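Wire Mesh Baskets for Small Kitchen Tools: Selection, Loading, Cleaning

Filed under: Countertop and drawer storage

The notes below cover the use of shallow wire mesh baskets as holders for small hand tools: peelers, zesters, corers, melon ballers, short whisks, bottle openers and similar items under a hand's length. They replace the older page on drawer dividers, which dealt mostly with bamboo inserts and had gone out of date. Larger utensils (ladles, turners, tongs) are handled on the crock page.

Why mesh

A solid tray collects water, crumbs and peelings in its corners. A mesh basket drains through the floor and lets air reach the underside of whatever is in it. That matters most for tools with a joint or a pivot, such as a swivel peeler, where water sits in the pin holes at each end of the blade and starts rust there well before the edge is affected.

Mesh has two costs. Fine tips catch in it, and the floor is harder to wipe than a flat sheet. Both can be managed by choice of mesh size and by loading order.

Mesh size and shape

Fine square mesh is the most useful pattern for small tools. Openings wide enough to take the tip of a paring knife or a corer will let it through, and the tip then either scratches the counter or bends when the basket is slid. Test a new basket by standing the narrowest tool you own on its point at several places on the floor. If it passes through anywhere, use that basket for fruit.

An oval is easier to live with than a rectangle of the same length. There are no corners for peelings to pack into, and a cloth can follow the wall in one pass. The rectangle holds more and fits a drawer better. In the kitchen at Trirmont, where most of these notes were made, both shapes are in use: rectangles in the drawers, ovals on the table.

Sloping sides are an advantage for tools with thick handles. The handle rests partway up the slope and can be picked up without scraping the knuckles on the mesh. With vertical sides the handle lies flat on the floor and has to be pried up by one end.

Check the rim before buying. Run a fingertip around it slowly. A smooth, rounded rim will not snag a dishcloth or a sleeve. Cut wire ends at the rim are a fault that cannot be corrected well at home – filing leaves a burr, and tape holds water.

Also check how the basket sits. Place it on a flat surface and press on the rim at opposite ends. A basket that rocks will walk across the counter as tools are dropped in. Slight rocking can be taken out by hand pressure on the high side of the base. Do this in small steps, with the basket upside down on a folded towel.

One tool at a time

Most clutter in a utensil basket comes from loading it in handfuls straight from the drying rack. The tools interlock, the peeler ends up under the whisk, and someone reaches in blind. Loading singly takes slightly longer and removes the problem.

1. Empty the basket and wipe the table under it.

2. Set the basket where it will be used, long side facing you.

3. Lay in the peeler first, handle toward the strong hand, head toward the middle of the floor.
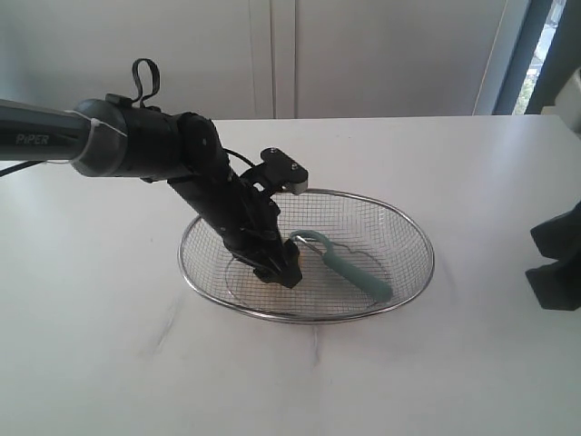
4. Add other bladed tools in the same direction. Blades should never point toward the side you reach from.

5. Add blunt tools last. They can cross the others, provided no handle is trapped.

6. Lift each tool out and put it back once. Anything that brings a second tool up with it needs to be moved or stored elsewhere.

Step 6 is the one people skip. It is also the only one that shows whether the basket is overfilled. As a working limit, the mesh floor should still be visible between the tools. A basket in which the floor has disappeared is a pile with a rim.

Handle color

A colored handle is of practical value in a mesh basket. Bare metal tools on metal mesh are hard to pick out, particularly under a single overhead light. Teal, orange and yellow all read clearly against silver wire. Black is acceptable in daylight and poor in the evening.

If the tools on hand are all steel, a band of silicone tape on the handle works well. Use the self-fusing kind. Adhesive electrical tape softens in hot dishwater and leaves a residue that picks up lint. Two turns are enough, placed near the hanging hole and away from the grip.

Araceli Montoya wrote to suggest color coding by use: one color for raw vegetables, another for fruit. It works in a household where everyone has agreed to it. In a shared kitchen it tends to last until the first dinner for eight.

Choosing the peeler

The question comes in often enough to answer on this page. A thick handle is worth having if more than a few potatoes are peeled at a time, as the grip stays relaxed. The drawback is storage. Two thick handles side by side take up most of the width of a small basket, and a third will sit on top and slide.

Straight and Y-shaped peelers should not share a small basket. The Y head stands up from the floor and hooks the loop of the straight one. Hang the Y peeler from a rail, or give it a narrow cup.

Replace a swivel peeler when the blade no longer turns freely after cleaning, or when it skips on a cucumber. Sharpening one at home is possible with a fine rod but seldom worth the time.

Where to keep the basket

The usual positions are beside the sink, beside the cutting board, or in a drawer.

Beside the sink is convenient and gives the worst results. Splash reaches the basket all day, and soap film dries on the wires. If this is the only space, keep the basket at least a forearm's length from the faucet.

Beside the cutting board is the preferred position. Put the basket on the side of the board opposite the scrap bowl, so that peelings are never carried over it. A right-handed cook generally wants the scrap bowl on the left and the basket on the right. Genji Honda, who is left-handed, runs the reverse arrangement and moves everything back when finished, to some complaint.

In a drawer, mesh needs a liner beneath it. Cork or ribbed rubber will both hold it in place. Felt should be avoided, as crumbs that fall through the mesh work into the pile and cannot be shaken out.

On a pale tabletop, lift the basket to move it. Do not drag it. Steel wire leaves gray marks on white laminate and white paint. These are deposits of metal and are usually not scratches; a paste of baking soda and water, rubbed lightly with a damp cloth, will take most of them off. Test on the underside first.

Cleaning

Weekly: tap the basket upside down over the trash, then rinse under warm running water from the outside in. Rinsing from the inside drives debris into the mesh, where it dries.

Monthly: soak for a quarter of an hour in hot water with a spoonful of washing soda. Brush both faces of the floor with an old toothbrush, working diagonally across the squares. Pay attention to any thicker wire that reinforces the base. Grease collects in the narrow gap between that wire and the mesh, and a cloth does not reach it.

Dry upside down on a rack. If spots remain, they are most likely limescale and will come off with white vinegar diluted by half. Rinse well afterward. Do not leave stainless steel standing in vinegar overnight, and never mix vinegar with bleach.

The dishwasher is suitable for stainless steel mesh. It is not suitable for plated or coated wire, which chips at the crossings and rusts from there. Place the basket on the lower rack, tilted, with nothing inside it. Tools left in a basket during a wash come out dirty on the contact side.

Removing labels and tape

New baskets often come with a label stuck to the rim or through the mesh. Peel off what will lift, then rub the rest with a little cooking oil and leave it for ten minutes. Wipe, wash with dish soap, and repeat if needed. Scraping with a blade bends fine wires out of line, and the distorted square stays visible.

Repairs

A bent rim can be straightened over the edge of a wooden board with thumb pressure. Pliers mark the steel; wrap the jaws in cloth if they must be used.

A broken wire in the floor ends the basket's life as a tool holder. The loose end will find a fingertip. Corentin Besnard clips such ends flush and keeps the baskets for onions and garlic in the pantry, an acceptable second use as long as the contents are not rummaged through.
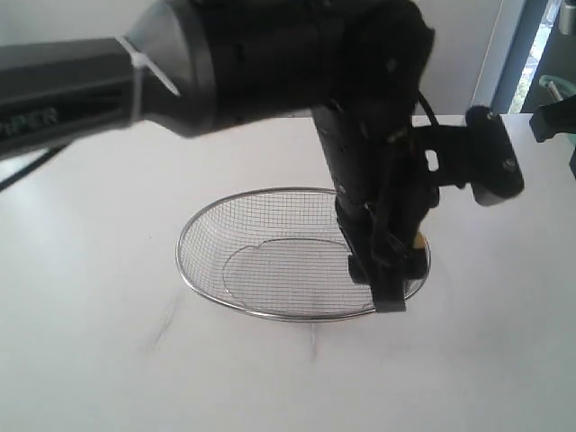 Common faults and corrections

Tools slide to one end. The table is not level, or the basket base is bowed. Turn the basket end for end. If the tools still go to the same side of the room, it is the table.

Rust spots on a stainless basket. Usually transferred from another item, often a carbon steel knife or a scouring pad. Rub with baking soda paste, rinse, dry, and find the source.

Peeler head caught in the mesh. Do not pull on the handle. Hold the head itself, turn it a little until the edge comes free, then lift.

Basket smells of onion. Wash as for the monthly cleaning and leave it in open air for an afternoon. Check the tool handles as well. Soft-grip handles hold odor far longer than the wire does.

Basket slides when a tool is taken out. Lay a damp cloth, folded once, beneath it during work, and remove the cloth when finished.

Questions about baskets for silverware go to Hidayah Mandagi, who is revising that page in September.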